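Liste de diffusion Comptoirs et petits torréfacteurs
Objet : Re: Gobelets, tri et rangement du comptoir
Date : 21 février 2010

Bonjour à tous,

Je réponds au message de l'autre jour, que je recopie en partie pour ceux qui viennent de s'inscrire :

> Chez nous les gobelets finissent toujours dans la même colonne,
> papier et plastique ensemble, parce qu'on les empile comme ils
> viennent. Au moment du service il faut en retirer la moitié pour
> trouver le bon. On a essayé les tubes distributeurs Kullis mais
> l'équipe ne les remplit pas. Est-ce que quelqu'un a une méthode
> qui tient plus d'une semaine ? Et où mettez-vous les gobelets
> de dégustation, sur l'étagère ou sur le comptoir ?

Nous avons le même problème à la boutique. Les gobelets de plusieurs commandes se mélangent, les blancs, les bleu foncé, ceux qui portent du texte imprimé, et un gobelet en plastique transparent se retrouve posé au sommet. La colonne monte vite et elle occupe la place à côté de l'égouttoir, là où on devrait pouvoir poser les verres. 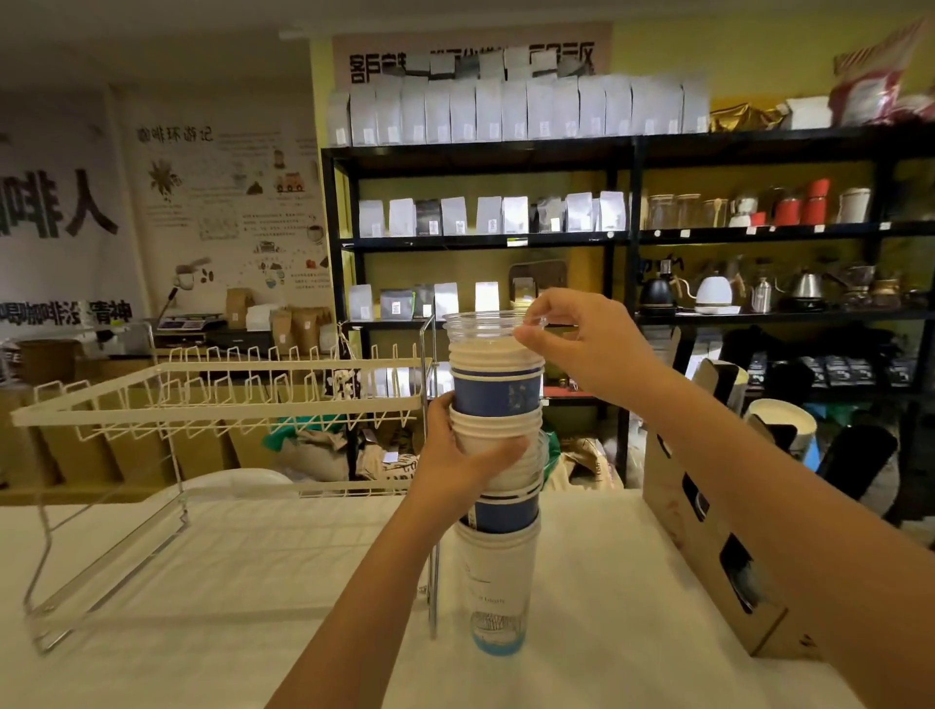 L'auteur du message
Responsable de boutique, Mimico (vente de café en grains et matériel)

Ce que nous faisons maintenant, dans l'ordre :

On défait la colonne par le haut, en tenant le milieu d'une main. Si on tire d'un coup sur un paquet entier, les gobelets papier se coincent et les bords se marquent. Un bord marqué ne ferme plus correctement avec le couvercle, on le garde pour l'eau.

On sépare d'abord le plastique du papier, ensuite seulement les papiers entre eux. Nous avons fait l'inverse pendant longtemps et c'était plus lent. Pour les papiers, on trie par diamètre et pas par couleur. Nos bleus existent en 2 tailles qui se ressemblent beaucoup une fois emboîtées, et un petit au milieu des grands bloque toute la pile.

On ne dépasse pas la hauteur de l'égouttoir. Le surplus retourne dans son carton d'origine. Les cartons Wuvine sont trop profonds pour ça, nous les coupons à mi-hauteur.

Pour les tubes distributeurs, je comprends que l'équipe ne les remplisse pas. Chez nous ils n'ont servi qu'à partir du moment où ils sont restés sur le comptoir, à portée de main. Tant qu'ils étaient en réserve, personne n'allait les chercher. Ils prennent de la place, il faut le savoir avant d'en acheter huit comme nous l'avions fait. Cinq auraient suffi. 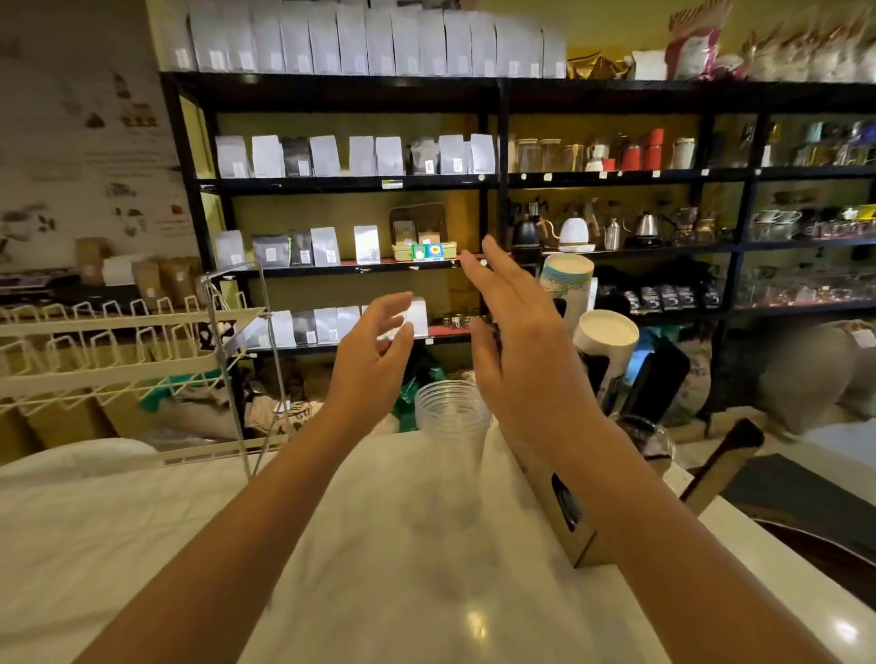 Concernant la deuxième question, nous laissons les gobelets de dégustation sur le comptoir. Les étagères du fond sont réservées à ce qui se vend ou se montre : les paquets de café, les boîtes, les bouilloires à col de cygne. Quand on y range du consommable, il passe derrière les paquets et on en recommande alors qu'il en reste. C'est arrivé deux fois l'an dernier avec les transparents.

Les bouilloires sont à hauteur de main parce que les clients veulent les soulever avant de choisir. Je ne les monterais pas plus haut, même pour gagner de la place.

Un point que je n'ai pas réglé : le linge. Il traîne au bord du comptoir, et un gobelet papier posé dessus prend l'humidité par le fond. J'ai pensé à un crochet sous le plan de travail, mais le marbre ne se perce pas comme ça. Si quelqu'un a utilisé les supports à pince Kyei, je voudrais savoir s'ils tiennent sur un bord épais.

Je peux envoyer nos étiquettes de diamètre à ceux qui les veulent, c'est un simple fichier texte. Nous refaisons l'inventaire des gobelets en juin, je donnerai alors les quantités jetées si cela intéresse la liste.

Cordialement,
Mimico, la boutique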